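**Small objects, month two**

The hand-held gripper sessions at Cadow now stand at 1084 usable demonstrations. Kulap Hemmin has moved on from blocks and cups to soft, jointed items such as keychains, which give the model a harder choice of where to grasp: cord, leather or metal.
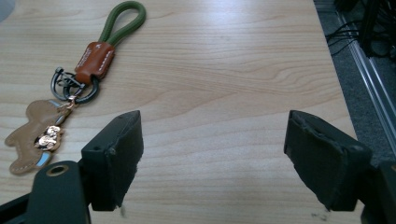 Each object gets 80 demonstrations, split between two operators so the model doesn't learn one person's habits. Siiri Lūse checks every batch and threw out 9 from the last one, mostly for starting with the jaws already closed.

Training on the new set begins in December. Meinrad Egger still needs small items with mixed materials, so please leave any you can spare at the Bretden desk before noon.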